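3 de outubro de 2026

Sábado de trabalho. Cheguei cedo porque durante a semana a sala da Janitz está sempre ocupada e eu queria a estação de teleoperação só para mim.

O plano era gravar 60 demonstrações na cozinha simulada: pegar na garrafa de azeite e pousá-la na balança prateada. Com as de agosto, que eram 117, já dá para treinar uma primeira versão decente. Fiquei pelas 39. Ao fim de uma hora os comandos da Trandent começam a pesar no pulso e os movimentos saem piores, com correções pequenas que o modelo depois aprende como se fizessem parte da tarefa. Apaguei duas em que hesitei muito antes de fechar a pinça.

O mais difícil continua a ser a profundidade. No ecrã parece que já estou em cima da garrafa e ainda falta um bom bocado. Passei a descer primeiro ao lado e só depois aproximar – demora mais, mas falho menos.

À tarde troquei a disposição dos objetos. Pus o copo de vinho, branco, logo atrás do azeite, para obrigar a mão a entrar pela frente, e deixei a garrafa verde-amarelada à direita.
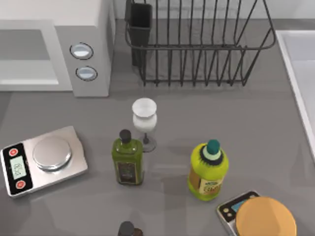

Nas primeiras tentativas com esta disposição derrubei o copo três vezes. Baixei a velocidade dos comandos e melhorou. Mandei as gravações para a Politis ao fim da tarde, com uma nota a pedir que não misturem as duas disposições no mesmo lote.

Falta responder à Clidetti sobre o braço verdadeiro. Querem saber se aceito ensinar a mesma tarefa à mão, a guiar o braço pelo punho. Acho que sim, mas só depois de acabar estas. Segunda gravo as 21 que faltam.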